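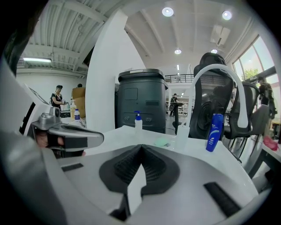

Most people who start selling food from home get the cooking right and the rest of it wrong. I ran a soup and sandwich round from my own kitchen for seven years before taking on a unit, and these are the habits that kept it paying.

## Price before you cook

Write down the cost of every portion, including the lid, the label and the napkin. My first soup cost 70p more per tub than I had guessed, and most of that was packaging and cream. I kept the price sheet inside a cupboard door and changed it in pencil whenever a supplier's bill went up.

Don't forget your own time. Set an hourly rate, even a low one, and add it in. If the price then looks silly, the recipe is too slow to sell – keep it for the family.

## Keep the shopping separate

- Use one bank card for the business and nothing else.
- Give stock its own shelf in the fridge and its own cupboard.
- Label opened packets with the day you opened them.
- Put receipts in an envelope on the way in, before the bags are unpacked.

Margit Barta, who took over my round, does her receipts every Wednesday while the stock is simmering. Mine used to wait until February and it took a whole weekend to sort them out. One year I found 684 pounds of flour, butter and boxes that had never been entered anywhere. 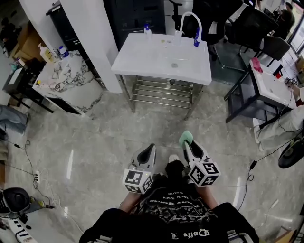
**Should I take every order when I'm starting out?**

Only take the ones you can make in a normal day with the pans you already own. A large order that means borrowing pots and working past midnight will cost more than it brings in, and the regular customers get a worse lunch the next day. Tell people the date you could manage and let them choose.

## Make batches that fit the kitchen

Measure your largest pan and write recipes to suit it. I settled on 17 tubs from one pan of lentil soup, which left room to stir. Two batches meant 34 tubs and a full fridge, so that was the limit for a morning.

Cool food in shallow trays and get it into the fridge promptly. Check the fridge temperature before loading it and again at the end of the day. Write both readings in the same notebook as the orders, with the time next to them.
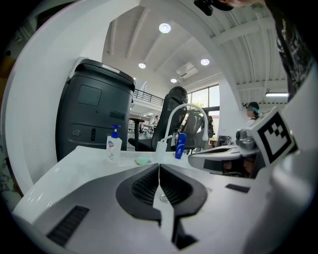
Packing needs its own space, even if it is only the end of the worktop nearest the door. Clear it the night before and stack the lids there with the labels. I prefer a pale surface for this job, like the white countertop in the photo, as a drip of soup or a smear of beetroot shows up at once and can be wiped off before it gets on a delivery bag. Mine at home was dark speckled stuff and I was forever finding sticky rings on the order sheets.

## Getting help

Take on a helper for one task first. Dénes Bíró started with me by doing nothing but sandwiches, from a card taped at eye level with the fillings in order. When the card was clear enough for him to work from without asking, I wrote the next one. Pay on the agreed day, including in poor weeks, and put the hours in writing.

Go through the cards again whenever a recipe changes. Old ones go in the bin – I once left an out-of-date card up and we made a morning's worth of egg rolls with the wrong mustard.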